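Home | Visit | Night Sky | Star Parties | Questions | Join
Search this site
Search for: Go

Questions We Get Asked About Variable Stars and Our Observing Program

Welcome, and thanks for stopping by! I have been answering letters and emails for the Broleck Hill Observatory for a good many years now, and the same questions keep coming around, so I finally sat down and wrote out the answers in one place. I do tend to go on a bit, I know. Skip to whatever you need. If your question isn't answered, write to me and I'll probably add it.

Genivaldo Conceição
Page last updated 2024-03-02

What is a variable star, anyway?

It's any star whose brightness changes when seen from Earth. Some of them really do swell and shrink, getting brighter and dimmer as they go, almost like slow breathing. Others are pairs of stars that circle each other and take turns getting in the way. And then there are the ones that throw off material, or pull it off a neighbor, and flare up without much warning. If you go out tonight and look at the sky for five minutes you won't notice any of this, and I think that's why so many people grow up believing the stars just sit there. Come back to the same star for a few weeks and it's a different story.

Do I need a telescope?

You don't! Some very good variables can be followed with your eyes alone, and a plain pair of binoculars opens up a great many more. Algol, in Perseus, is the one I give to every beginner. It fades noticeably every two days and twenty-one hours or so, stays low for a while, and climbs back up, the whole dip taking most of a night. November is a lovely month for it here because Perseus is nice and high in the evening and the bugs are gone. Bring gloves, though.

If you catch the bug and want a telescope later on, please come look through a few of ours before you spend any money. People buy far too big, find the thing is a misery to carry down the steps, and never use it.

How do I estimate a star's brightness by eye?

You compare it with its neighbors. We give you a chart with the variable marked and a handful of steady stars near it, each labeled with its magnitude. Find one that is a little brighter than your star and one that is a little fainter, and decide where yours falls between them. Halfway? A third of the way down? Write it down right then, with the time, before you talk yourself into something else. Remember that magnitudes run backward, so a bigger number means a fainter star. I've been doing this since I was in school and I still say it out loud to myself at the start of every session.

Red stars are trickier. If you stare at them they seem to get brighter the longer you look, so use quick glances, back and forth.

My estimate didn't match anyone else's. Did I do it wrong?

Probably not. Two careful people can look at the same star on the same night and differ by two or three tenths of a magnitude, and that's perfectly normal. Our eyes aren't built alike, and the sky over your yard isn't the sky over mine. Please don't change your number to match somebody else's! I'd much sooner have an odd estimate that you really made than a tidy one that you didn't. When we put everybody's reports together, the scatter tends to even out, and the shape of the star's rise and fall comes through.

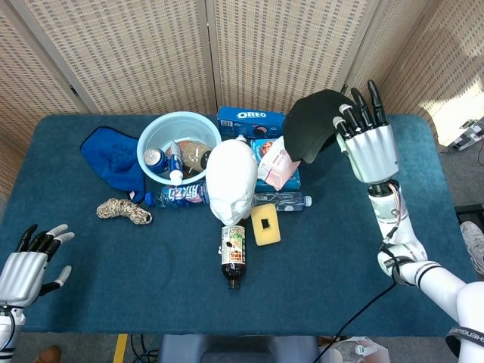

The one thing I would ask is that you stay with the same comparison stars for a given variable if you can. Switching halfway through a season puts a little step in your record, and then I'm left wondering whether the star did it or you did.

How many stars does the program follow?

There are 527 on the full list, and we certainly don't expect anyone to keep up with all of them. The beginner list has 18, all of them bright enough for binoculars from a reasonably dark yard. Most of our regulars pick five or six favorites and check on them like you'd check on tomatoes. Last season we received 2,013 estimates altogether, and 968 of those were for stars on the beginner list, so newcomers are pulling more than their weight.

What is the Khamphan list?

That's our name for the long-period stars, the slow red ones that can take the better part of a year to go from bright to faint and back. Once every ten days is plenty. They're good company for people with busy lives, cloudy skies, or small children, and missing a week does no harm at all.

Which time should I write down?

Universal Time, please, and the date that goes with it. This catches everyone at least once. If you're observing in the evening in the United States, the Universal date may already be tomorrow's, so an estimate you made after supper can land on the next day. The report form, which we call Kiltska, will convert it for you if you tell it your time zone, but do look over the result before you send it in.

What if it was cloudy, or I couldn't see the star at all?

If it was cloudy, there's nothing to report and you may go to bed with a clear conscience. If the sky was clear and the star was too faint for you, that's useful, and we want it! Write down the faintest comparison star you could see and put "fainter than" in front of its magnitude. For the stars that erupt, those reports help pin down when things started.

Does moonlight spoil it?

It makes the faint ones harder. Bright stars are mostly fine unless the moon is sitting right beside them. Just put a note in the comments box.

Can I use a camera?

Yes, and several of our members do. Take a few frames of the star slightly out of focus, don't let it overexpose, and measure it in the green channel. Uvix, our Tuesday-morning sort of handbook (meaning you read it with coffee and not at the telescope), has a long chapter on it. Ask me for a copy. Keep your camera measurements and your by-eye estimates in separate reports so they don't get mixed up.

Can my child take part?

Oh, please. Young eyes are wonderful at this. We ask that a grown-up send in the reports for anyone under thirteen.

Contact: Broleck Hill Observatory, Visitor Desk | Copyright Broleck Hill Observatory | Back to top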